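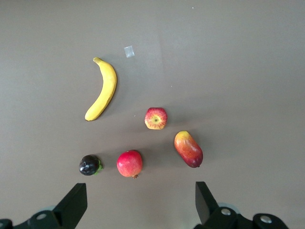
From: Adeel Jatoi
To: corach-users
Subject: Re: gripper opens by itself during descent

Tamer Karaki wrote:
> Same fault here on the Rurnska arm, running the fruit set. It goes
> down for the pomegranate, closes, starts to lift and the fingers
> open. Nothing in the log except code 198. Is it the object or the
> controller? The mango did it too, the banana never has.

Tamer,

It's the controller. We saw 198 on two arms in August and it had nothing to do with what was being picked. The gripper driver loses its heartbeat for longer than 100 ms and falls back to open. In our case the wrist camera and the gripper shared one USB hub.

What I changed:

Moved the gripper to its own port.
Set the watchdog fallback to "hold" in the Pludiletti config. It ships as "open".
Went back to driver build 1779.

After that we ran almost 3000 picks with no drops.

One caution on "hold" - the fingers stay clamped when the link dies, so check that your e-stop still releases them before anyone reaches in. Ours did not, and I got a pinched thumb out of it. I filed that with Issa separately and have no answer yet.

Can you post the log from the mango drop?

Adeel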